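## 4. Study two: batching messages across a working day

The first study left us with a puzzle we were keen to chase. People at Tisteo told us that they worked best in long, quiet stretches, yet their own logs showed that they broke those stretches up themselves, mostly to look at messages. In study two we wanted to see what happens when the looking is moved to fixed points in the day and everything else is left alone.

### 4.1 Sites and participants

We recruited 67 office workers from two firms, Jomberg and Forsberg. Both handle a steady flow of client queries, and both let staff plan their own hours within limits. Participants had been in their current post for at least 18 months, so we could be fairly sure that they had settled habits to disturb. Managers knew that a study was taking place but did not know who had joined it.

### 4.2 Procedure

Each person kept a paper log for 40 working days, beginning in February. For the first half they worked as they normally would. For the second half they opened their inbox and chat only at times they had picked themselves in advance, and wrote those times at the head of each day's page. We asked for plain entries: what was started, what was finished, and what got in the way. The log was based on the Narkitz sheet (see section 3.2), with one column removed after pilot users told us, quite rightly, that it was a nuisance to fill in. A white tabletop is shown in Figure 3.

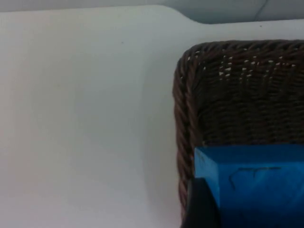
**Figure 3.** Plain white tabletop.

Letting people choose their own times was a departure from our first plan, and we are very glad we made it. Early drafts of the protocol set the same slots for everyone, and the pilot group found them maddening. Someone whose clients ring at nine has little use for a message slot at nine. Once the slots were their own, people defended them with real spirit, and several wrote notes in the margins explaining why a slot had been moved (these notes became one of our richest sources, and we come back to them in section 5).

### 4.3 What the logs showed

The clearest change was in finished tasks. In the second half of the study, participants were more likely to close a task on the day they opened it, and this held at both firms. The effect was strongest for writing and checking work, and weakest for anything that depended on a reply from somebody else. That second result makes good sense to us, though we had not predicted it!

Eight participants went the other way. Their logs show more half-finished items under batching, and their margin notes speak of worry about what might be waiting. Most of them had roles in which a late answer is costly. We find this group fascinating, and we would urge anyone repeating the study to recruit more people like them, as an average taken over the whole sample hides their experience completely.

We also looked at whether the change wore off. Slots drifted a little in the final days, usually later, but the number of slots per day stayed steady. Whether the habit would last beyond the study is a question our logs cannot answer, and a follow-up with the Forsberg group is being planned.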